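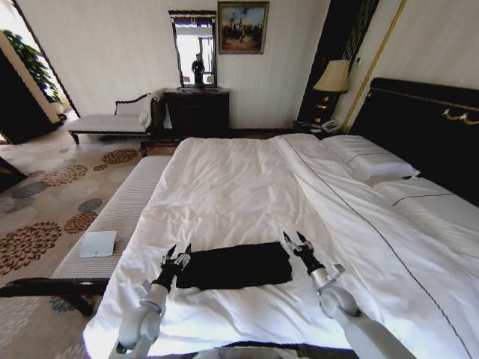
**Leone wagon: towing package now on the order sheet**

Prendville has added a factory towing package to the Leone wagon. It can be ordered with either engine, but only with all-wheel drive. Front-drive cars keep the old rating and can't be upgraded later, so buyers who think they may want to pull a small trailer should decide before they sign.

The package includes a fixed hitch, a larger transmission cooler, stiffer rear springs and the wiring for trailer lights. It costs $900. Cars with the package ride slightly higher at the back when empty, and the spare tire moves from under the floor to a bracket on the left side of the cargo area. That takes some room away from long items, although the rear seats still fold flat.

Orders placed in May can be changed at no charge if the car has not yet been built. Call the dealer in Ratadholm with your order number. Changes take 2 to 4 weeks to show up in the system.

Owners of older Leones have asked whether the Drernero roof rack fits the new wagon. The crossbars do, but the feet don't. A set of 2 adapter kits is needed, one for each bar, and the parts counter has them in stock. Tighten the bolts again after the first long drive.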